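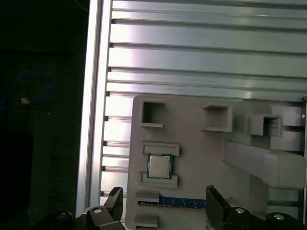

CPU in its slot on the gray plate, slatted aluminum underneath.

Flumwood Forums > Workbench > Show your fixtures

slatwrangler
Plate's on. I went with aluminum slats for the bed because you can bolt anything anywhere, which so far means I've bolted everything in the wrong place 2 times. The processor has its own slot on the left. The three square pockets along the top are still up for debate. Suggestions welcome, within reason.

Rodow
Nice clean slot. The dark grooves between those slats are going to eat every small screw you own, though. I've had a bed like that for 13 years and I'm fairly sure it's mostly M3s by now.

slatwrangler
Already fed it a few. I consider it an offering.

pin_one_pete
Why is the chip out in the open at all? It came in a plastic clamshell. The clamshell was fine.

Rodow
The clamshell is fine until you open it and the chip leaves by the other side. Ask me about November.

pin_one_pete
That sounds like a you problem – but ok, what happened in November?

Rodow
A $300 processor met a tile floor. I don't want to talk about it.

Fletcher Bolger
I'll disagree with both of you. A holding slot is great, but only if there's room for fingers on two opposite sides. Grab it by the edges, keep off the contacts. I printed mine too snug and spent 30 minutes coaxing out a chip with a guitar pick.

slatwrangler
Mine's a bit looser than that. Will check before I get smug.

Wallero
Use one of the square pockets for thermal paste and another for wipes. Leave the third one empty or it will fill up with receipts.

pin_one_pete
Still team clamshell.

Shawky
Are we not going to discuss the blue cable? Tie that thing down, it's lounging.

slatwrangler
The cable stays. It was here before the plate was.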